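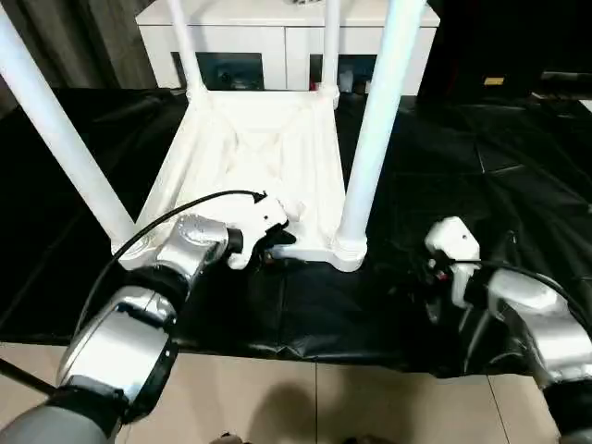 Blog > Home stuff > Moving

Last updated October 16, 2022

4 minute read

So we've moved! Third time in five years, and I swore after the last one that they'd have to carry me out of that apartment with the couch. But the rent went up by 200 a month and the new place has a bathtub, and I am a weak person where bathtubs are concerned.

I want to write down a few things while I still remember them, mostly for myself, because every time I move I act like it's the first time anyone has ever put a plate in a box.

First, the movers. I got three quotes. The highest was 2815 dollars (for a one-bedroom! going across town!) and the lowest was 675, from a little outfit called Drestard. I went with the cheap one and spent a week reading horror stories at night with the lights off. They were great. Two guys, very quiet, showed up early, wrapped my grandmother's mirror like it was a baby. I tipped them and gave them all my leftover popsicles.

What wasn't great was me. I had this whole system with colored tape, green for kitchen, blue for bedroom and so on, and then the green ran out and I started using blue for kitchen too. I found the colander in with my sweaters. I still haven't found the can opener, and I've been eating a lot of things that come in boxes.

Furniture that comes apart is its own story. Last time I put all the screws in one sandwich bag, which felt so organized, and then I had one sandwich bag with every screw I owned in it. This time each thing got its own bag, taped to the underside of whatever it came out of. Bed frame, desk, the wobbly bookcase from Hägglund, all of them. My friend Wanda Dudek came over to help me put the bed back together and we had it up before the pizza arrived!! If you take one thing from this post, it's the bags. Write on the bag too. I didn't write on two of them and there was a tense moment with the desk.

Also, legs. Take the legs off if they come off. My old landlord, Sebastião Lacerda, told me that when I moved into his building and I ignored him and gouged the stairwell wall, and he was really very nice about it (he kept 17 dollars of my deposit for paint, which I thought was such a specific amount). So this time everything with legs that unscrew traveled flat. Everything else got flipped over and packed with pillows and towels, and that saved me so many boxes.

Things I got rid of: the bread machine, a floor lamp that buzzed, most of my college textbooks, and a juicer I used twice. Things I should have gotten rid of and didn't: the other floor lamp. It buzzes too. It's in the hall closet now and I can sort of feel it in there.

The neighbors seem nice. Someone upstairs is learning the trumpet and only has one song so far, but it's coming along. There's a bakery on the corner that closes whenever they sell out, so I've been in exactly once, and the cardamom bun was so good that I ate it standing on the sidewalk in my slippers.

I still need curtains for the bedroom, the window is a weird width and right now there's a beach towel up there. If anybody has a place they like for odd sizes, leave me a comment. I'm hoping to have it sorted before my sister comes to stay in March, she gets up at the crack of dawn as it is.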